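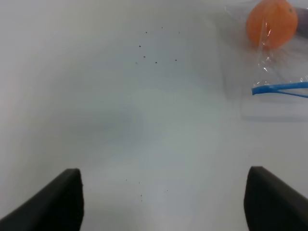 按Rosaura Villca的说法，桌面选白色本身没有问题，问题在于多数采购单只写了“白”，没有写光泽度，也没有写清洗以后光泽度允许变化多少。Flanlow阅览楼改造时，设计方最初提交的家具清单正是这样写的：颜色一栏填“白”，表面一栏填“哑光”，后面没有数值。

“哑光”在涂料行业里是一个区间，各家供应商的划分并不一致。同一批送到Dallow的样板，标签全部写着哑光，在同一台光泽度仪上读数却差得很远。最低的一块读数为8，最高的一块已经接近通常所说的半光。两块板并排放在漫射光下几乎分不出差别，换到侧窗旁边，从低角度看过去，后者会映出窗框的轮廓。

反射率和光泽度需要分开讨论。反射率决定桌面把多少入射光送回室内，光泽度描述的是这些光在镜面方向上集中的程度。浅色桌面反射率高，可以提高顶棚和墙面下部的亮度，对进深较大的房间有利。代价是桌面与印刷品之间的亮度关系发生改变：深色桌面上，书页通常是视野里最亮的部分；白色桌面上，书页的亮度可能低于周围。对于纸色偏黄的旧书，这一差别更明显。

Flanlow的阅览区在一层北侧，白天以天光为主，傍晚五点以后主要依靠吊灯。改造前桌面为深色，设计方测得远窗一排的水平照度约200勒克斯，读者需要自己开台灯。更换浅色桌面并不会直接提高桌面受到的直射照度，能增加的是经顶棚和墙面多次反射后返回的那一部分，幅度取决于桌子占地面的比例、顶棚反射率以及灯具的配光。把远窗一排的问题全部交给桌面颜色去解决，在计算上不成立。最终方案保留台灯，同时把吊灯的出光口下移，加装格栅。

格栅也带来了新的问题。格栅限制了大角度方向的出光，坐着的读者抬头时不易看到光源，但向下的光更集中，光幕反射的风险随之上升。所谓光幕反射，是指光源经表面反射后叠加在文字上，降低字与底的对比度。铜版纸比桌面更容易出现这种情况，仅控制桌面光泽度只能解决一半。Menaka Talukder负责的照明计算把灯具排在座位之间的过道上方，避开读者正前方的镜面反射区。这一调整使灯具布置与原有吊顶龙骨不能对齐，部分吊点需要重新生根，工期因此推到九月。

涂层的选择用去了更多时间。进入比选的有Prernton系列的水性涂层和Bhattacharjee涂料厂的一种双组分涂层。前者初始光泽度低，施工气味小，可以在室内补涂；后者硬度较高，但调配后的可使用时间短，现场温度稍高就会影响流平。两种涂层都做了湿擦试验，擦拭次数定为2000次，试验前后在同一位置测量光泽度和色差。

湿擦试验的结果需要谨慎解读。低光泽涂层靠消光粉在表面形成微观起伏，反复擦拭会把凸起的部分磨平，读数随之上升，俗称“擦亮”。擦亮往往先出现在手臂接触最多的前缘，与桌面中部形成光泽差。色差仪对此不敏感，测得的颜色数据可以完全合格，肉眼从侧面看却能辨认出一条亮带。因此验收文件把光泽度变化单独列为一项，没有并入外观检查。

另一个容易漏掉的因素是清洁剂。碱性偏强的清洁剂会加速树脂表面的侵蚀，含蜡的护理剂则会填平微观起伏，用过几次以后光泽度明显升高，而且很难彻底去除。设计文件里写了“中性清洁剂”，物业合同里写的是“多功能清洁剂”，两份文件由不同部门签署，到交接时才发现不一致。后来在物业合同后面加了一页附表，列明允许使用的类别，并禁止使用百洁布的粗糙面。

白色的色度同样需要规定。高色温光源下，偏蓝的白显得干净，到了晚间换成暖色灯光，同一块板与暖白墙面放在一起会显得发灰。含荧光增白剂的材料还会受光源紫外成分影响，在窗边和室内深处呈现不同的白度，随着增白剂老化，整体又会向黄偏移。Flanlow的样板评审因此在两种光源下各做一次，位置固定，观察者站位固定，样板背面编号，正面不留任何标记。偏蓝的几块在日光下得到的评价较好，在灯光下被排到了后面，最后选定的是略偏暖的一种。

边部处理沿用了较保守的做法。上沿倒圆，半径由封边材料的最小弯曲半径决定，过小时涂膜在棱线处变薄，最先磨穿的就是这条线。Prernton的施工说明要求棱线部位先单独刷涂，再整体喷涂2遍，两遍之间用细砂纸轻磨除尘。现场样板漏做了棱线刷涂，前缘露底，退回重做。

关于维护周期，目前的资料还不足以给出可靠的数字。湿擦试验与实际使用之间没有简单的换算关系，书包拉链、金属水杯底和橡皮屑造成的磨损，试验用的擦头都不能模拟。维护方案改为按读数触发：每张桌子取前缘和中部各一点，两点光泽度之差超过限值时补涂前缘，补涂范围做到最近的拼缝为止。Villca建议把测点位置直接画进家具编号图，测量时由同一台仪器完成，仪器送检期间暂停读数，不借用其他型号代替。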